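Candidate questions

Plurnum Recruitment places office, warehouse and finance staff with employers in and near Damdale. These are the questions we get asked most by people registering for the first time.

Do I have to pay to register?

No. Employers pay our fee. You will never be charged for registering, for an interview or for being placed in a job.

How long does registration take?

The online form takes 12 minutes if you have your CV to hand. A consultant then rings you to talk through the kind of work you want, usually before 5 pm the next working day.

What do I need to bring to my first meeting?

Proof of your right to work in the UK, your National Insurance number and contact details for two referees. If you drive for work, bring your licence as well.

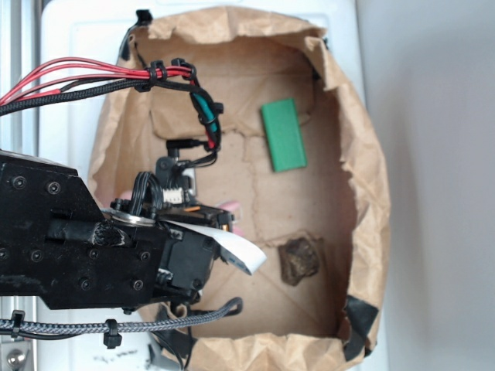
Who will my consultant be?

Nawal Benjelloun looks after finance and payroll roles, and Karim El Khatib covers warehouse and transport. Office and reception jobs go to Latifa Kabbaj. You keep the same consultant for temporary and permanent work.

Will you send my CV out without asking me?

No. We ask you about each vacancy first -- by phone or by email, whichever you prefer.

When are temporary staff paid?

Weekly, one week in arrears. Timesheets need to reach us by 12 noon on the day shown on the sheet. Late ones go into the following week's pay run.

How long do you keep my details?

If we have had no contact with you for 12 months we write to ask if you want to stay registered. With no reply after 90 days, your record is deleted.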